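Voyle 音声ガイド 使い方の手引き

サイト内を検索　キーワードを入力　検索

第2章　彫刻の展示室で使うための準備

この章では、Culeck美術館の彫刻展示室で、ガイド端末Voyleを使う前の設定を説明します。受付で端末を受け取ってから、展示室に入る前に行ってください。 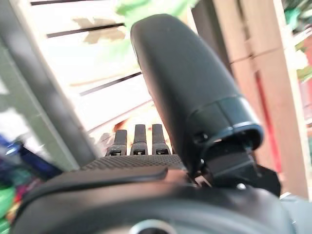 Roland Staniforth
展示案内担当・手引き執筆

1. 端末の右側のボタンを5秒間押します。画面に「Irniline」の文字が出ましたら、指を離してください。
2. 言語を選びます。日本語は一覧の2ページ目にあります。
3. イヤホンを差し込み、音量を調整します。最初の音量は16になっています。静かな展示室では少し大きいと感じる方が多いです。

注意：イヤホンなしで再生しないでください。石の壁は音をよく返しますので、ほかのお客様の迷惑になります。

4. 作品の横にある札の番号を入力します。たとえば中庭側の浮き彫りは403です。入力のあと、緑のボタンを押すと解説が始まります。
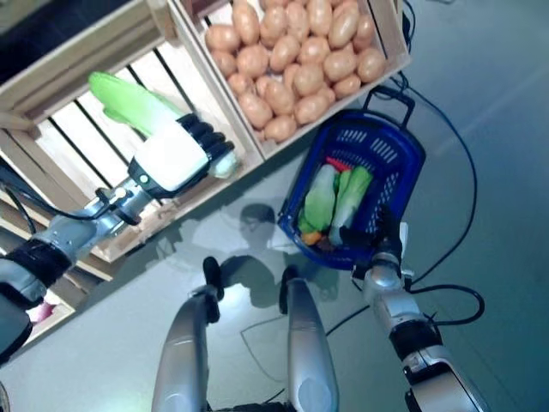
5. 解説を途中で止めるときは、もう一度緑のボタンを押します。続きから聞くこともできますし、長く押すと最初に戻ります。

メモ：高い位置の浮き彫りは、近くに立つと上の部分がよく見えません。床の白い線まで下がってから再生することをおすすめします。午後は窓の光が横から入り、彫りの浅い部分の影が見やすくなります。

6. 番号を入れても音が出ない場合は、「番号なし」の表示を確かめてください。日曜日は一部の作品の解説が短い版に変わりますが、番号は同じです。

注意：端末を彫刻の台の上に置かないでください。両手を使いたいときは、付属のひもで首にかけてください。

7. 見学が終わりましたら、電源を切らずに出口の返却箱へ入れてください。

シェア 16　コメント 2

関連する項目
・第3章　建物の外壁を見るコース
・Parka庭園の彫像と番号の一覧
・電池の残りが少ないとき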